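Derton's Vulent kit turns a hand-held grip into a two-finger gripper for recording short pick-and-place tasks. It sells for $189 and ships flat, with the linkage left to the buyer. Our build took 2 evenings.

The arms are dark green and pivot on brass inserts – a sensible choice in a part this small. The blocky fingertip pads scuff with use, the right one more than the left.
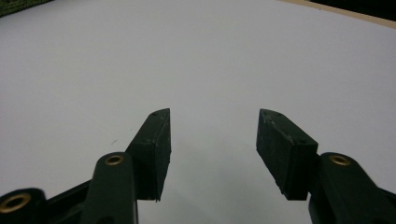 Service and spares

Koppel handles repairs from its Plivisgate shop. Replacement pads cost $6 each, and returns are accepted for 30 days.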